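Vomeck Bench simulator: two months with the household task pack

Price: 36 a month for one seat
Tested: version with the Prilinow two-finger gripper model
Rating: 3 out of 5

I fix and set up packing equipment for a living, and people keep asking me when a machine will be able to tidy a kid's room or sort a parts drawer. Vomeck Bench is a program that lets you try that kind of job on a simulated gripper before you spend money on a real one. I paid for a seat in February and used it most evenings.

Installing it took one evening. The download is large and the first start is slow, but after that it ran on my four-year-old desktop without trouble. The task pack has chores such as picking up game pieces, stacking cups, folding a cloth and putting screws in bins. You choose a chore, choose a control policy (or load your own) and let it run. Results go to a plain table you can save.

I spent most of my time on the smallest chore, picking up a single die. It sounds too easy to bother with. A small cube can land at any angle to the fingers, and if they close on two corners it spins away. Anyone who has run a pick line with small parts will know the problem.

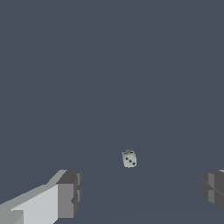 Single die pick-up task, gripper open, three pips on the front face.

I ran 2,887 attempts with the supplied policy. It picked up the die and held it in 1,413 of them, a little under half. Turning the gripper to match the die before closing helped, but you have to write that step yourself, and the manual gives it half a page. Uwe Harms, who works with me, got better numbers by slowing down the last part of the approach. His runs took much longer.

The cloth task is weak. The cloth moves like a sheet of rubber and I would not trust anything learned from it. Cup stacking is good. The screw task crashed twice at 900 screws, and support at Vomeck told me to use fewer.

The view window is plain, with flat colors and simple shapes. I got used to it. The camera controls are awkward and there is no way to save a favorite angle.

Ehlers sells a similar package with better cloth, but it costs more and needs a newer graphics card.

As for chores at home, going by these results I would not buy a machine to pick up after a board game. For a fixed job on a shop floor, with parts arriving the same way each time, I would consider it. I am keeping the seat until the next task pack comes out.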